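The 99-cent trick has to stop

Fasivgate wants me back. Dollar a month, ad-supported, cancel anytime. I canceled in May. Didn't miss it.
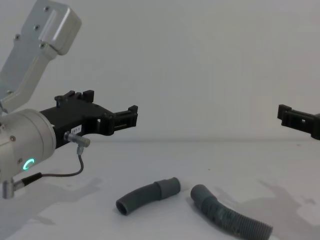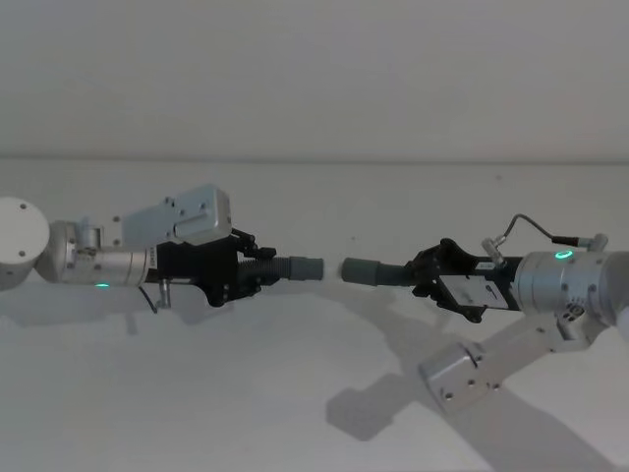
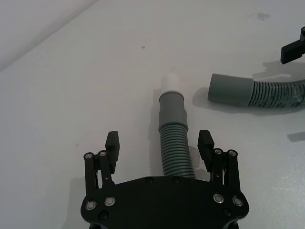
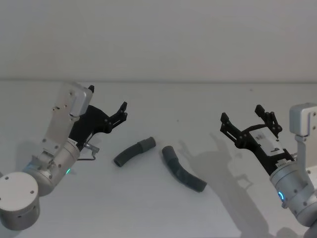

Robot hardware, four views.

Look, the deal is fine. What comes after is not. Month 13, the price jumps to 16 bucks and you get one email about it, on a Wednesday, in the promo folder. Jurncombe does the same thing. So does Dorden – 21 a month now, with ads!

I pay over 45 for TV I mostly dont watch. That's cable money. We left cable for this.

Just charge a fair price all year. And put the renewal date on the home screen, in big type. Okoth does it – teh only one I've kept.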